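Wardrobe notes: README

Hello, and thanks for downloading. I keep this folder for the clothes pile at Henthorpe, which I sort on a big wooden table with far too much grain in it (pale clothes show up nicely, brown socks vanish). The list began as a way of settling what I own and it has sort of grown!

What's inside

garments.csv – 1672 rows, one per item per sorting. Columns are item, colour, fabric, state, and a free text note.
colours.txt – the 22 colour words I allow myself. Teal and navy are separate. Coral covers everything from salmon to peachy pink, and I won't be arguing about it again.
pictures – up to 1000 of them, small ones, grouped by table load.

One load from the pile, mostly darks with a bit of coral and red:

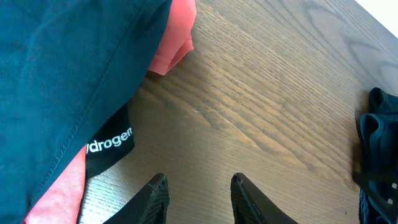
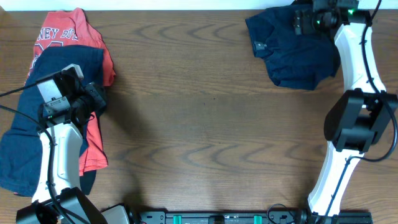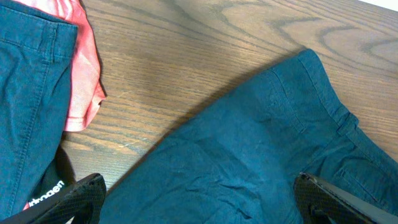
State is the column people write to me about. I use "crumpled", "folded" and "flat", and if a thing is half and half I put down whichever covers more of it. Anything buried gets the note "under", even when there's only a hem showing. Lettering goes in exactly as it can be read, so half a word stays half a word.

Fabric is my own guess by feel, so please don't lean on it.

Known problems

Billine and Goveo tops are mixed up in version 2, as I'd cut the labels out. The Ó Dubhghaill jumper is in twice – once as green, once as grey. I still haven't decided.

Use it for whatever you like. If you fix the jumper, send me the row.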